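4. Amenity language and what it leaves out

4.1 Material and method

Relocation guides tend to describe a place by what lies near it. A town is "minutes from" something, "close to" something else, and "convenient to" a highway whose on-ramp may be on the far side of a river. We wanted to know how much of this survives a simple check against a map and a bus timetable. Our expectations were low, and we say so here so that the reader can discount our findings accordingly.

The corpus consists of 1078 neighborhood profiles published for prospective residents. They were drawn from 13 guide publishers, of which the largest, Politis, supplied more than any other. Profiles for retirement communities were kept; profiles for single apartment buildings were dropped. Where a publisher had issued several editions we used the latest. This favors polished text over early drafts, and we did not find a good way around it.

Each claim of nearness was coded as checkable or not checkable. "A short drive from the lake" is checkable only if one is willing to say what a short drive is. We set the limit at 24 minutes, at midday, without snow. Some readers will think this generous. It was chosen because it is the longest trip that any profile in the pilot set called short.

4.2 The case of Trallside

Trallside appears in nine of the profiles, and no two agree on where it ends. Two publishers place the old mill streets inside it. Others stop at the creek, which removes the mill streets, the feed store and most of the rental housing, and raises the typical home price by a good deal. The profiles that stop at the creek are also the ones that call Trallside "tight-knit." We do not claim that one choice caused the other, but we would not take the word as a finding about its residents either.

The Trallside profile has a household page.
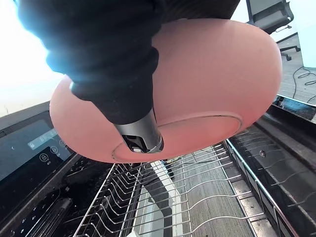 Trallside, March

Figure 3. Salmon-pink bowl, turned upside down, with a metallic gripper against it.

The text of that page runs to a few paragraphs on kitchens, storage and lot sizes. It gives the commute to Wemau as easy. By our limit it is easy from the north end and fails from the south end, where drivers must go around the reservoir. The page does not mention the reservoir in this connection. It is mentioned later, under recreation, as a short walk from everywhere.

Wemau gets the reverse treatment. Its own profiles seldom mention Trallside, though a fair share of the people who work in Wemau sleep there. Instead they point to the mountains, which can be seen from Wemau on clear mornings and reached from it with some effort. Being able to see a thing and being near it are treated as the same amenity throughout the corpus. We coded views separately after the pilot, when it became plain that they were inflating the scores of any town with a western edge.

4.3 The Fistex scores

Several publishers print a livability score supplied by Fistex. The score is a single number built from schools, safety, housing cost and something called vitality. We asked for the weights and were sent a brochure. Without the weights we cannot rebuild the score, and we have left it out of the regression. Earlier papers have used it as a dependent variable. We think that was a mistake, since a number whose parts are unknown cannot tell us which parts matter.

It is possible that the vitality term picks up something real, such as the number of open storefronts. It may also pick up the number of adjectives. In the profiles that print it, higher scores go with longer text, and we were unable to separate the two.

4.4 Limits

Coding was done from the page, by people who have mostly not lived in the towns concerned. A resident might forgive "minutes from" where we did not. Our map distances use roads as they were listed at the time of coding, and the Wemau bypass was then listed as open. Bus times were taken from printed schedules, which have their own habit of optimism.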